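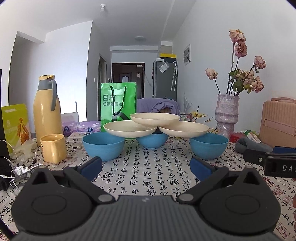

Histoire des arts de la table
Séance 5 : la vaisselle et la place de chacun

Bonjour à toutes et à tous. Vous trouverez dans ces notes la matière de la séance, un peu plus développée que ce que j'aurai le temps de dire à l'oral (je me connais, je vais encore m'attarder sur les assiettes et courir à la fin). Lisez-les tranquillement, un crayon à la main, et apportez vos questions au prochain cours.

1. Avant l'assiette individuelle

Nous avons tellement l'habitude d'avoir chacun notre assiette que nous oublions combien cet usage est récent en Europe. Au Moyen Âge, on mange volontiers à deux dans la même écuelle, et la viande se pose sur un tranchoir, c'est-à-dire une épaisse tranche de pain rassis, parfois placée elle-même sur une planchette de bois ou une plaque de métal. Le pain boit la sauce, et une fois le repas fini il va souvent aux pauvres ou aux chiens. Le verbe « trancher » s'entend encore dans le mot, et je trouve cela assez joli.

L'assiette plate et personnelle s'installe peu à peu à partir de la Renaissance, d'abord chez les plus riches. Le mot lui-même désigne au départ la place où l'on est assis à table, puis l'objet qui marque cette place. Gardez bien cette idée en tête, elle reviendra dans le devoir !

2. L'inventaire Prarkel

Notre document principal est l'inventaire de la maison Prarkel, daté de 1617, dans la transcription de Souad Ouali que je vous ai distribuée. C'est une famille de marchands de drap, aisée sans être noble. On y relève 13 assiettes d'étain, des écuelles de bois que le greffier ne prend pas la peine d'énumérer, et une coupe de faïence rangée à part, dans la chambre et non dans la cuisine. Demandez-vous pourquoi la chambre. Pao-chu Chu avait proposé l'an dernier une lecture très fine de ce passage : la coupe aurait été un objet que l'on montre aux visiteurs, et la chambre était alors une pièce où l'on recevait. Je la suis volontiers, même si le texte reste muet sur ce point.

3. Bols et assiettes, deux manières de manger

En Chine, au Japon, en Corée, le repas quotidien s'organise largement autour du bol, avec des plats partagés au centre. Attention toutefois à ne pas trop généraliser : au Japon on porte couramment le bol à la bouche, alors qu'en Corée l'usage veut plutôt qu'on le laisse posé. La forme de l'objet, la longueur des baguettes, la présence ou non d'une cuillère, tout cela se tient.

Pour la prochaine fois

Lire l'inventaire en entier, y compris les pages sur le linge (elles sont longues, mais courage, il y a des nappes magnifiques). Rédiger ensuite un commentaire de 400 mots sur un objet de votre choix, avec une référence précise au texte. Kuo-hua Chou et Chantelle Le Roux présenteront leur exposé sur les couverts en début de séance, merci d'arriver à l'heure pour eux.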